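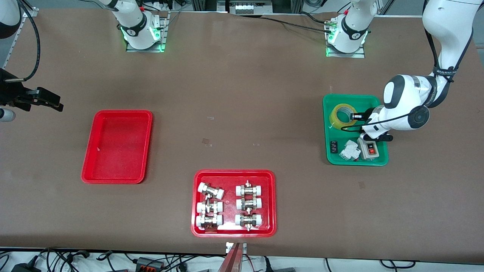
¿Se puede comparar dos controladores de pinza sin cambiar nada más en la celda?

Se puede si el brazo, los dedos, la cámara y las piezas se mantienen iguales en todas las tandas y lo único que se sustituye es el programa que decide cuándo cerrar y con cuánta fuerza.

4. Comparación de controladores en la celda bimanual

4.1. Montaje

Ese fue el plan desde el principio, aunque me costó bastante más de lo que esperaba cumplirlo. La celda Drollow (Figura 4) tiene dos brazos blancos montados al fondo de una mesa marrón mate, cada uno con su pinza paralela, y una cámara fija que mira la mesa. En la figura el brazo izquierdo aparece a la derecha y el derecho asoma por el lado izquierdo, porque la cámara mira hacia las bases desde enfrente. Lo aviso ahora porque en las tablas hablo siempre de izquierdo y derecho según el robot, y yo misma me equivoqué en dos cuadernos enteros antes de pegar una etiqueta en cada muñeca.

Los dos controladores que comparo son Anumis y Dokard. Anumis cierra la pinza a velocidad constante y vigila la corriente del motor: cuando sube por encima de un umbral, se da por agarrada la pieza. Dokard calcula antes del cierre una anchura esperada a partir de la imagen y frena al acercarse a ella, con un último tramo lento. Sobre el papel me gustaba más Dokard (y lo digo para que quien lea sepa con qué prejuicio empecé). Los dos reciben la misma pose de agarre y ninguno puede corregir la muñeca una vez que ha empezado a cerrar.

Las puntas de los dedos llevan almohadillas Sýkora, del mismo lote para las dos pinzas. Las cambié una sola vez, en junio, entre las pruebas preliminares y las que cuento aquí, así que toda la serie comparada está hecha con el mismo juego. De las preliminares no uso ningún dato en este apartado.

4.2. Piezas y bandejas

Escogí piezas que ya teníamos por el taller y que dan problemas distintos. En la bandeja roja grande están los racores, con cuerpo metálico y tuercas de plástico blanco en los extremos. En la verde hay un rollo de cinta de embalar, una regleta de bornes negra, un interruptor automático pequeño y una caja con pulsador rojo. La otra bandeja roja, vacía en la Figura 4, es la de destino.

El racor parece fácil hasta que uno se fija en la maneta o el vástago que le sale del centro. Si la pinza cierra sobre las tuercas, bien, pero si un dedo toca el vástago la pieza gira y se va de lado. En la figura el de arriba a la izquierda está en diagonal, y esa orientación es la que llamo «cruzada» en el resto del apartado. La regleta tiene poca altura y obliga a bajar casi hasta rozar el fondo de la bandeja. El rollo tumbado se puede coger por el borde, pellizcando la pared de cinta y cartón, o no se puede coger, porque por fuera no cabe entre los dedos. La caja del pulsador es cómoda de agarrar y muy antipática de evaluar: se puede levantar perfectamente mientras se aprieta el botón, cosa que en una línea real no querría nadie. Decidí contarla como fallo si el pulsador quedaba hundido en algún momento del agarre.

4.3. Protocolo

Cada combinación de controlador, tipo de pieza y orientación se repitió 20 veces. Con dos controladores, cinco tipos de pieza y tres orientaciones (alineada, perpendicular y cruzada) salen 600 intentos. El rollo es el caso tonto, claro, porque tumbado da igual cómo lo gires; ahí las tres «orientaciones» son tres puntos de agarre distintos sobre el borde. Me pareció mejor eso que dejar un hueco en el diseño.

Alterné los controladores por bloques y no por intentos. Cambiar de uno a otro exige reiniciar el servicio de la pinza y volver a tomar el cero, y si lo hacía en cada intento me pasaba la tarde mirando una barra de progreso. El orden de los bloques se sorteó. Las piezas de la bandeja roja grande las cogía el brazo derecho y las de la verde el izquierdo, siempre, con lo cual el efecto de la pieza y el del brazo quedan mezclados. Es una limitación de verdad y vuelvo a ella más abajo - no afecta a la comparación entre controladores, pero sí a cualquier conclusión del tipo «los racores son más difíciles que las regletas».

Un intento se considera conseguido cuando la pieza sale de su bandeja, se mantiene en alto durante el traslado y acaba dentro de la bandeja de destino. Si cae y rebota hacia dentro, es un fallo. Si la pinza arrastra una vecina, también. Después de cada intento retiré la pieza del destino y la devolví a su sitio con una plantilla de cartón, que no será muy elegante pero repite la posición mejor que mi ojo.

4.4. Resultados

Hubo 79 fallos en toda la serie. De ellos, 47 fueron con Dokard y los demás con Anumis. ¡Justo al revés de lo que yo había apostado! Antes de creérmelo repasé los vídeos de todos los fallos de Dokard y encontré un patrón bastante claro: la mayoría venía de una anchura mal estimada en los racores cruzados. El brillo del metal se come el contorno, el cálculo da una pieza más ancha de lo que es, y el controlador empieza el tramo lento demasiado pronto. Entonces se agota el tiempo de cierre con los dedos apenas apoyados y el racor se escurre al subir.

Anumis no tiene ese problema porque no mira nada. Cierra, nota resistencia y tira hacia arriba. A cambio, falla donde la resistencia engaña. Con la regleta llegaba a tocar el fondo de la bandeja con la punta de un dedo, la corriente subía y el controlador daba por buena una pieza que no estaba entre los dedos. Con la caja del pulsador también salió peor que Dokard, que frena antes y hunde el botón menos veces.

En el rollo de cinta no vi diferencias que merezcan un párrafo. En el interruptor automático, que suele quedar volcado sobre un costado, los dos se portaron bien en orientación alineada y algo peor en la cruzada, y tampoco me atrevo a decir que uno gane.

4.5. Lo que cambiaría

Lo primero, la luz. La bandeja vacía refleja lo que tiene encima, los racores también, y toda esa parte del banco de pruebas castiga al controlador que depende de la imagen. Alguien podría decir que la comparación es injusta con Dokard y tendría parte de razón. Mi respuesta es que las piezas metálicas brillan en todas partes, y que un controlador que se vende como robusto tendría que aguantar un racor. Aun así, me gustaría repetir los bloques de racores con luz difusa antes de recomendar nada a otro grupo.

Lo segundo, los cables. El cable fino que sale de la muñeca hace un bucle que pasa por encima de la bandeja verde cuando el brazo izquierdo trabaja bajo, y en la Figura 4 se ve bien. No registré ningún fallo causado por él, pero sí varios avisos de esfuerzo en la muñeca que tuve que revisar a mano, y me habría ahorrado ese rato con una brida.

Lo tercero es el asunto de los brazos y las piezas. Bastaría con intercambiar las bandejas a mitad de la serie, y no lo hice por no recalibrar la plantilla. Quien quiera repetir el experimento que lo haga desde el primer día.

También probé, ya fuera de la serie, una mezcla de los dos: el frenado de Dokard con el umbral de corriente de Anumis como condición final y sin límite de tiempo de cierre. Los racores cruzados dejaron de escurrirse en las pocas pasadas que hice, y la caja del pulsador siguió subiendo sin hundir el botón. Son muy pocas para ponerlas en una tabla. La configuración con la que trabajé está en el apéndice, junto con los umbrales de cada pieza, y el apartado 5 parte de esa mezcla para las tareas en que intervienen las dos pinzas a la vez.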